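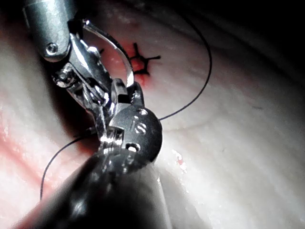 Suturing practice, group 4 - write-up by Elżbieta Wasilewska

Our question was simple: does a beginner get more even stitches by slowing down the needle drive or by practicing more often? We used pale tissue pads from Sivville, glossy stuff, and the highlights made it hard to judge depth. Curved needle held in the jaws, tip toward the stitched site, second instrument in close. When the two tools overlap like that you lose sight of the links and start guessing. Lost time there, every session.

Method. 30 drives each, 2 sessions, Thursday afternoons at the Fukwood lab. Spacing measured with a ruler afterward. One extra pad got used by mistake so we have 33 drives for Ostrowski, kept them in.

Results - slow group had more even spacing. Practice group was faster but pulled too tight, pads puckered at the entry point. Tearing was worse near the edge of the pad, didnt measure that seperately.

Problems: lighting, mostly. Would angle the lamp lower next time. Also need a better way to score knots, ours was just loose / ok / tight.

Raw numbers are in the Nundeo folder, sheet 2.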